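Fruit tips, the short version

Typed this up fast between jobs, sorry for the order. Most of it came out of the Prukcombe kitchen swap evening plus my own years of throwing out brown mush.

Bananas first. Keep them away from everything. They push out ethylene and whatever is sitting next to them ripens too, apples, pears, avocados, the lot. Want an avocado ready by tomorrow? Then yes, paper bag, one banana, fold the top over. Otherwise separate bowls.

Wrap the stem end in a bit of plastic wrap. Slows them a day, maybe two. Anouk Van Damme says foil works as well and you can reuse it. Haven't tried.

Apples go in the fridge. Crisper drawer, damp paper towel over the top, bag left open. On the counter they go mealy in a week or so, in the drawer I've had Fujis last into February. Check for soft ones and pull them out, the old saying about one bad apple is true. Don't store near potatoes. Potatoes sprout, apples taste like cellar.

Berries: don't wash till you eat them. If you must, one part white vinegar to three parts water, quick dunk, rinse, then dry REALLY well. Salad spinner lined with paper towel. Back in the box with a dry towel underneath, lid cracked.

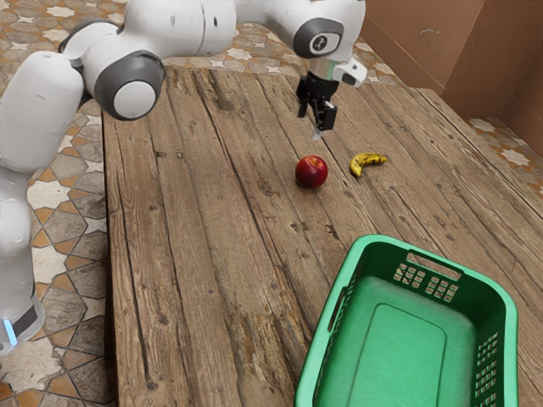 Can you put bananas in the fridge?
Once they are ripe, sure. The skin goes dark but the inside stays firm for several days longer. Put them in green and they never sweeten up properly, so wait until the yellow is all the way to the tips.

Citrus. Counter if you'll eat it this week, fridge drawer if not. Loose, no bag. Roll a lemon hard under your palm before you cut it, more juice. Zest first then squeeze, can't do it the other way round without losing skin off your knuckles.

Peaches and plums sit stem side down, not touching. Fridge only once they give a little at the shoulder.

Too many ripe bananas: peel BEFORE freezing. I forgot once and had to hack at them with a bread knife. Slice, lay out on a tray, freeze hard, tip into a bag. Three medium ones make a loaf, write the number on the bag.

Too many apples: sauce. Quarter, core, leave skins on, splash of water, lid, low heat 18 minutes. Push thru a sieve. Chiyo Katayama adds a strip of lemon peel and takes it out at the end, better than cinnamon I think.

Cut apple going brown? Half a teaspoon salt in a quart of cold water, five minutes, rinse. Tastes of nothing. Lemon juice does it too but you can taste it in a lunchbox.

Fruit flies. Small glass, inch of cider vinegar, one drop dish soap, leave it by the bowl overnight. Change it every couple days. Also rinse the sink drain with boiling water, they breed down there and the glass won't do a thing about that. Take the compost out. I know.

Sticky wood table where the bowl sits: warm water, tiny bit of soap, wrung out cloth, with the grain. Dry right away. Then a thin wipe of mineral oil once its dry, leave an hour, buff. Not olive oil, goes rancid and smells. For dark rings from a damp bowl, fine sandpaper and patience, then oil again. Put a folded dish towel under the bowl next time.

Stickers off fruit: edge of a butter knife. Off the table: dab of cooking oil, wait, rub.

Sadao Nakajima asked for the freezer jam again, will dig it out. Melons and grapes still to come, ran out of time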